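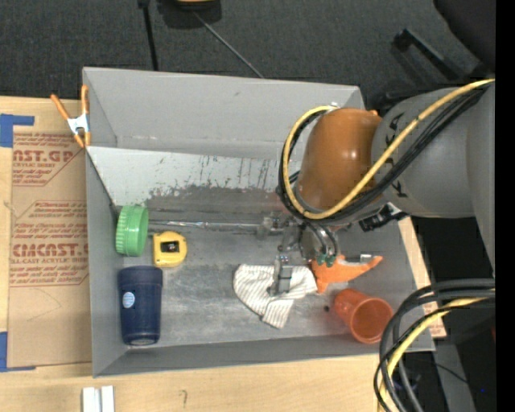

A robot arm over a bin of household objects, with a striped cloth under the gripper.

Stop Throwing Away the Bad Grasps

Nov 23, 2020

Most groups that train grasping systems keep a tally of attempts, and the tally is what ends up on the slide. I ran one of those tallies for 2 years at Levgate. I now think it was the least useful number we had.

In March we passed 2,000 recorded grasps for the Griltiteo project. We had a cup, a tumbler, a tape measure, a cloth and a few other things you could buy in any hardware store. The policy trained on those recordings did well on hard objects and poorly on anything that folds. So we did what everyone does and collected more of the same.

It took us far too long to look at what we had been leaving out. The operators had been told to delete any attempt that did not end in a clean lift. If the gripper closed on the cloth and came up with the thing beside it, that was deleted. If the tumbler rolled to the wall, that was deleted too. When we went back through the logs we found 509 attempts marked for removal that were still on the disk. Most of them involved the cloth.

Those were the hard cases. A cloth can lie against another object or bunch up in the middle, and each time it has a different shape. A person picking it up makes small corrections without thinking. Our recordings of successful lifts hardly showed any corrections, because the attempts that needed them tended to be the ones we cut.

The usual objection is that bad examples teach bad habits. That is true if you feed them in unlabeled and ask the system to copy everything. It is a reason to label them. The people behind Kemero, a smaller project down the hall from us, gave every attempt one of 3 marks: lifted, lifted the wrong thing, lifted nothing. It added a few seconds per attempt. Their set was much smaller than ours and I would have traded for it.

The other objection is cost. Storage is cheap. Operator time is not, and we had already paid for it when we threw the result away.

I would also stop tidying the bin between attempts. We used to space the objects out so that each one could be reached easily. The Mujić bin, which we set up later, was left however the last attempt left it. The operators disliked it and their tallies dropped. I think those are the better recordings, and I would rather train on a week of them than a month of the neat ones.

If you fund this kind of work, ask to see the deleted folder before you ask for the total.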